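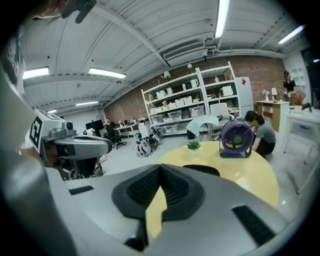

I'm going to stick up for the small round table, because my friend Laimutė Žukauskas has been on at me since May to buy a rectangle.

Her case is about corners. Corners give you somewhere to shove the mail, she says, and you can push a rectangle up against the wall and get half your floor back. Fair enough! But I don't want my table against a wall. I want it out in the middle where you can walk the whole way round it with a cuppa, and I want a pale one, something yellowy that picks up the light when it's grey outside (and in Grultville it's grey a lot).

Mine cost me $280 second-hand and I've never regretted it. A new one in the colour I wanted was $700, so no thanks. It holds a plant, a fan and whatever I'm working on, and then it's full, and I reckon that's a good thing. A big table just fills up with junk mail and odd socks until you're eating tea on your lap.

About the fan, while I'm here. People hide them on the floor behind a chair, where they do a lovely job of cooling your ankles. Put it on the table! A little desk fan belongs at face height. Same with a succulent, which is wasted on a windowsill behind the blind. A white pot, a bit of green, done, and you can water it when you remember.

And if you've got an exposed brick wall, please leave it alone. Jaanus Sepp painted his white one Friday and has been telling everyone how much brighter it is. It is brighter. It also looks like a dentist's. Red-brown brick with a light table in front of it is a favourite of mine, and I'll argue that with anyone, Laimutė included.

She's coming round this week with a tape measure. I've hidden the catalogue.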